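Week 5: Awards, badges and what they tell a patient

Ashley Haworth, Health Services Management

Most hospital foyers now have a plaque or two. Before you put one in a report as evidence of quality, ask who awarded it, who paid, and how many applicants missed out.

Take the Osent Surgical Mark. Pakside Hospital earned it after reviewing 1047 procedures, which sounds thorough until you read that the hospital picked the 26 files the assessor opened. The fee isn't published. I've asked twice. 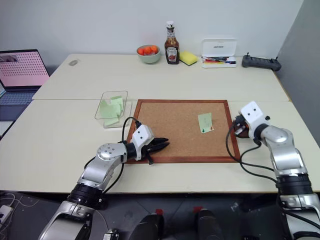 Cork board with sticky note and two pushpins.

Accreditation differs from an award. It can be withdrawn, and the standards are written down where you can read them. I'm still not convinced it predicts much. The Naylor paper found a small drop in readmissions over 6 months, at centres that were already improving.

Bring to the tutorial one badge from a hospital website and its criteria, if you can find any. "Recognized leader" is no use to us.
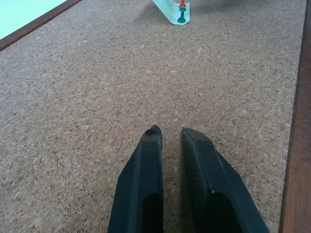 Reading for next week

Naylor, sections 2 and 3. Skim the Vudard brochure and mark every claim that has no denominator.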